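Malmont Two-Finger Gripper, 70 mm Stroke, with Avora Wrist Camera

Bench-tested bundle. Part no. MG-70/AV. Ships from the Metmont warehouse.

Price: $375 per week on trial, credited against purchase
Availability: in stock, one trial set per customer
Last revised: November 2025

Overview

The Malmont is the gripper we sell to people who have already bought a more exciting one. It has two fingers. They open, they close, and they tell the controller how far apart they are. Customers who come in asking for five fingers and a tactile skin tend to go quiet for a while and then order this.

We pair it with the Avora wrist camera, a plain color unit that bolts to the side of the palm and needs one cable. You can also run the gripper with a fixed camera at the rack, or with both. We tried all of these before putting the bundle on the site, mostly so Areti Ververidis on our support desk would stop getting the same phone call.

What's in the case

Gripper body with flat aluminum fingers
Spare finger set, rubber faced
Avora wrist camera and bracket
Stergiou controller box with power supply
Flange adapter and screws (the short ones are for the camera, please)
Printed quick-start card, which is also the only manual

Specifications

Stroke: 70 mm
Weight with camera: just over 900 g
Closing force: adjustable in 6 steps
Power: 24 V DC
Mounting: standard arm flange, adapter supplied
Camera focus: fixed

How we tested it

Every gripper looks good picking a foam cube off a white table. We have a foam cube and a white table, and we are very proud of them, but for this comparison Grigoris Vlachopoulos insisted on shelving. He ran 253 picks over two weeks in September, split between the Malmont and the older Stergiou three-finger unit that we still stock. Same arm, same controller, same bins. The items were the kind of thing people ship to each other all day: snack packaging, pouches, small cartons, anything shiny and floppy enough to be annoying.

Fixed camera first, then the Avora, then both together. The fixed camera gives you the lay of the rack and saves the arm a lot of wandering. It also gives you every piece of structure between itself and the thing you want, in excellent detail.

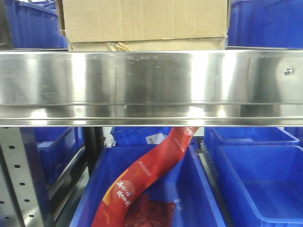 Fixed camera at the rack. Red strip in the center bin, upper end behind the beam, glare on the metal.

Bright metal was the hard part. A polished beam throws white streaks, glossy print goes from orange to deep red depending on the light, and a long curved strip that disappears behind metal gives the software very little to plan with. Our first settings treated glare as something worth picking up. We changed the exposure, then the detection threshold, and finally the lamp, which should have been first.

The wrist camera handles this better once it is below the beam, where it has a clear look into the bin. Getting there takes longer, and the bracket adds width on one side. If your shelf levels are close together, measure before you order. Then measure with the cable plugged in.

Malmont or Stergiou three-finger?

Flat, floppy packaging: Malmont, with the rubber faces. The three-finger unit bunches thin material up and then seems surprised by it.

Round or lumpy items: Stergiou. It centers things nicely, and the Malmont needs a second try more often than we would like.

Narrow bins: Malmont. Two fingers fit down a side wall where three will not.

Noise: neither is quiet. The Malmont clicks at full open. Support knows about the click.

Which camera?

For open totes on a table, the fixed camera is enough and you can leave the Avora in its bag. For racks with a level above the one you are picking from, use both. Running the Avora alone works if your bins never move, and we look forward to meeting the customer whose bins never move.

Known issues

The controller forgets its force setting after a firmware update. Write it down.
The Avora bracket can be fitted upside down. The picture will be too.
Rubber finger faces pick up cardboard dust. Wipe with a damp cloth, no solvents.
The click.

Trial terms

One week minimum, extended a week at a time. Please return the set in the original case with both sets of fingers. Wear on the rubber faces is expected and not charged. Dropped cameras are charged.

To book a set, email the support desk with your arm model, flange type and the clear height between shelf levels. If you don't know the clear height, Areti will ask for it, and then she will ask again.

Related items

Malmont finger blanks, uncut
Stergiou three-finger gripper
Avora fixed mount, rack clamp version
Cable clips, bag of 70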